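Zistira asks the nation to look on top of its bed

Bedding and storage firm Zistira has confirmed what many households suspected: the bed is where clean laundry goes to wait. In a survey of 1,497 of its customers, 477 admitted to having slept beside a pile of folded washing at least once in the past month. A further 66 said the pile had not been folded.

The findings come as the company launches Nisar, a set of shallow fabric trays that sit at the foot of the bed and take one wash load each. Anything left in them by bedtime can be lifted off in one go and ignored somewhere else.
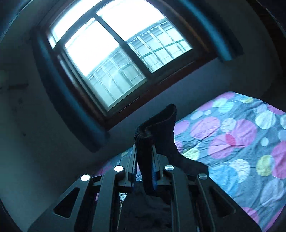 Nisar trays were designed by Perrine Tanguy, who began with the items people put off longest. Small knitted things came top, followed by anything black, which customers described as impossible to pair after dark. A black knit on a polka-dot sheet is at least easy to find, and Tanguy recommends starting there and working towards the socks.

"We looked at drawers, baskets and a very handsome chair," said Tanguy. "The chair was full by lunchtime."

Blair Cruickshank, head of sales at Zistira, said: "We can't fold it for you. We have been asked."

Nisar comes in two sizes, Caron (single) and Gisanard (double), and goes on sale in February. The first 1,000 orders will include a spare tray, for the odd socks.

Samples and a price list are available from the Zistira press desk, mornings only.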